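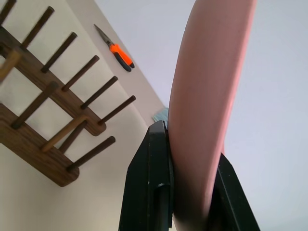 The Plates We Were Saving

My grandmother owned a dinner service that I ate from 5 times in my life, and three of those were funerals. It lived in a glass-fronted cabinet in the dining room, a room that was itself being saved for something. The rest of the time we ate in the kitchen off whatever had survived the previous decade.

When she died, the service came to me in a stack of boxes marked GOOD. I put the boxes in a closet, where they stayed for years. The tradition was in safe hands.

I bring this up because the good china is having a hard time. Children don't want it. Thrift stores will take it with the expression of someone being handed a stranger's baby. Linnea Skjelbred, who runs a secondhand shop called Flondik out of a former shoe repair on Willey Street, has stopped accepting full sets entirely.

"People come in wanting 500 dollars," she told me. "They want me to know what it cost in 1961. I ask when they last used it and they get very quiet."

What does sell, she says, is the odd stuff. Single plates. Bright ones, mismatched ones, the lone survivor of a set somebody's college roommate dropped down a stairwell. Her customers are mostly under 40 and will happily pay 2 dollars for a plate that matches nothing they own, then come back a week later for another one that doesn't match that.

I find this annoying, having been raised to believe that a table where the plates disagree is the first step toward eating over the sink. But I went to dinner at the home of one of her regulars, Negin Nazari, and I have to report that the food tasted fine. There were six of us and no two plates alike. Mine had a rooster on it. Her husband had one with a chip at about four o'clock, which he turned toward himself out of manners before he sat down.

"My mother visits and asks where the real ones are," Nazari said, passing the rice. "I tell her she's holding it."

The mother, Golshifteh Ansari, was at the other end of the table and did not look persuaded. She has a service for 12 in her own dining room, with gold rims, and a policy about the dishwasher. She also has a granddaughter who, on a visit last September, made herself toast and ate it off a dessert plate without asking. Ansari described this to me the way other people describe a car accident. The plate was unharmed. It has since been washed by hand and returned to its felt.

I am more on Ansari's side than I let on at dinner. There is something to be said for an object that makes you sit up straight. You cannot eat cereal in your bathrobe off a gold rim — or you can, but you will feel watched. The good plates were a way of telling guests that you had gone to trouble, and trouble is still the nicest thing you can offer a person who has driven across town in the rain.

The flaw in the system was the waiting. My grandmother had plenty of guests. She just never had any she considered quite good enough, and she included the mayor in that.

So last month I opened the boxes. The service turned out to be cream with a thin green line, plainer than I remembered, and one of the gravy boats had lost its handle and been glued by someone with more love than skill. I made scrambled eggs. I ate them at the counter, off the good china, in my socks.

Then I washed the plate by hand, dried it, and looked for somewhere to put it. The everyday shelf was full. I took down a blue thing with a crack through it and put the cream one in its place, and I've used it most mornings since. The gravy boat is holding my keys.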